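# Einsatzkräfte-Pool (Roster)

Ein Einsatzkräfte-Pool, international meist einfach *Roster* genannt, ist eine gepflegte Liste vorab geprüfter Fachleute, die eine Hilfsorganisation bei Bedarf kurzfristig entsenden kann. Ich schreibe diesen Artikel für unser kleines Nachschlagewerk und erlaube mir dabei, ab und zu »ich« zu sagen -- ich habe selbst 11 Jahre mit solchen Listen gearbeitet und hänge irgendwie an ihnen.

## Aufbau

Wer in den Pool will, durchläuft normalerweise eine schriftliche Bewerbung, ein Gespräch und einen Grundkurs. Danach steht man drin, mit Profil, Sprachen, Impfstatus und der Angabe, wie schnell man los kann. Klingt trocken, ist es auch! Aber wenn nachts eine Anfrage nach jemandem mit Erfahrung in Trinkwasseraufbereitung und Portugiesisch kommt, dann freut man sich über jedes sauber ausgefüllte Feld.

Man unterscheidet grob zwischen internen Pools (eigenes Personal, das für ein paar Wochen freigestellt wird) und externen Pools, in denen Leute mit ganz anderen Hauptberufen stehen. Mischformen gibt es reichlich. Der Pool von Bretorcombe zum Beispiel führt 1.674 Personen, von denen im Alltag wohl nur ein Teil wirklich erreichbar ist; die aktive Kerngruppe wird intern auf etwa 500 geschätzt.
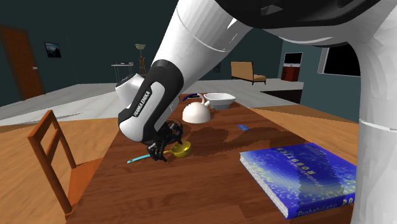

Genau diese Lücke zwischen Papier und Wirklichkeit ist das Dauerthema jeder Poolverwaltung. Menschen ziehen um, bekommen Kinder, wechseln die Stelle und melden sich nicht ab. Bei Jiltero schreibt man deshalb jedes Jahr im April alle an, und wer zwei Mal nicht antwortet, rutscht in den Status »ruhend«. Ich fand das anfangs ziemlich streng, inzwischen würde ich es überall so machen.

## Auswahl für einen Einsatz

Die Anfrage aus dem Einsatzland enthält im Idealfall eine Stellenbeschreibung, die Dauer und das Startdatum. In der Praxis fehlt gern die Dauer. Aus dem Pool werden dann Vorschläge gemacht, und das Landesbüro entscheidet. Das Handbuch von Enomska sieht mindestens 2 Vorschläge je Stelle vor -- bei seltenen Profilen ist das schlicht nicht zu schaffen, und dann geht eben nur ein Name raus.

## Software

Viele Pools laufen bis heute über Tabellen. Die Datenbank Annan kann immerhin nach Verfügbarkeit filtern und erinnert an ablaufende Reisepässe (ein Segen!). Einsatzberichte muss man dort allerdings getrennt ablegen.

*Stand: 14. Januar 2020*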